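Gripper budget: what we are asking for before August

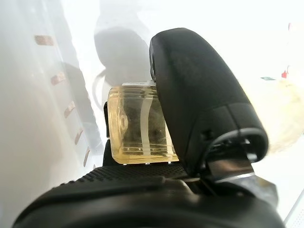

A translucent amber plastic block held in the gripper on the Grondale bench.

The equipment request for the next budget year goes in on Friday. The largest line is a second gripper set for the Grondale bench, quoted by Arnon at $1,747 with mounting hardware. We had set aside $3,000, so the rest can go toward spare finger pads at $202 a pair.

Wibisono sent a lower quote, but their lead time is 13 weeks and the fingers would need a new adapter plate. Haziq Kwok has asked them for a price on the plate - if it comes back in time we will list both options.

Small plastic parts make up most of the work on this bench, and pads are the item we reorder most. Please check your own pad stock before adding to the request. Cumberg has a separate budget and should send its list directly to purchasing.

Requests for cables, brackets and other small items can wait for the next round. Send changes to Haziq by noon on Friday, with the part number and the bench name.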